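How to learn your dot book before the first full run

Got handed a stack of coordinate sheets and a week to learn them? Ok. Quick version, I've got sectionals at 8:00.

What you need: coordinate sheets, small spiral notebook, pencil (not pen, drill changes), string so it hangs off your shoulder.

1. One page per set. Set number at the top, big. Then side to side, then front to back. Counts to get there at the bottom. Don't squeeze two sets on a page, you'll read the wrong one.

2. Draw the shape. Just your form and the two people next to you. Ten seconds a page. Stick dots are fine.

3. Mark your halfway points. Most people skip this and then wonder why the curve looks like a staircase. Find the midpoint of the move, write it in small next to the counts. Our opener has a 24 count move from set 6 to 7 and without the midpoint it's mush.

4. Walk it without the horn. Parking lot, back yard, whatever. Step size first, then direction, then add counts out loud. Out loud means out loud.

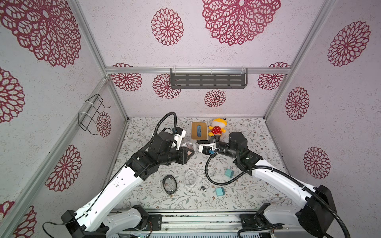
5. Now sing your part while you walk. Slow. Start around the easy stuff, ballad tempo, then bump it. We did the Soriano closer at 100 before anybody touched the real tempo. Percussion, same deal, tap it on your legs.

6. Add the horn last. If your feet fall apart go back to step 5, dont push thru.

Things that go wrong
– Looking down at the book during the rep. Check it before, check it after.
– Guiding to the person beside you when they're off too. Hit your dot first, then fix the form.
– Not writing down changes. Staff moves you two steps, you write it right then – before water, before anything.
– Book left on the bus. Put your name and section on the cover. Both.

Learn sets in chunks of five or six, then chain teh chunks. Start a run from the middle sometimes or you'll only ever know the opener.

Related
Roll step basics for rookies
Packing list for August camp
Udham field map and parking
Drumline warmups, page 2
Breath exercises under 190 seconds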